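Thread on the Linden bus fares, for anyone who missed the meeting last night.

The single fare goes up 15 cents in June. The day pass stays where it is. Kids under 12 still ride free with an adult.

Fletcher Prendergast from the transit office said diesel now takes up a much bigger share of the budget than it did two years ago. He didn't have the exact share with him and said he would post it.

Route 42 keeps its late bus. Route 90 loses the one at 5:40 a.m., and that is the one the bakery and hospital shifts use.

Ayodele Ogbonna drives the 90. She told the room she has regulars on that run every morning and most of them don't own a car.

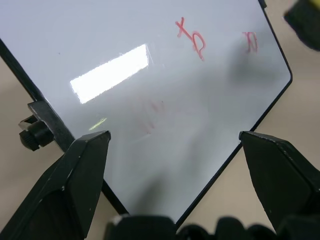

A petition to keep the early 90 had 227 names when I left. You can sign at the Chukwu grocery, next to the register.

Written comments go to the transit office until the end of the month. Put the route number in the subject line.

I'll add the budget figures here once they post them.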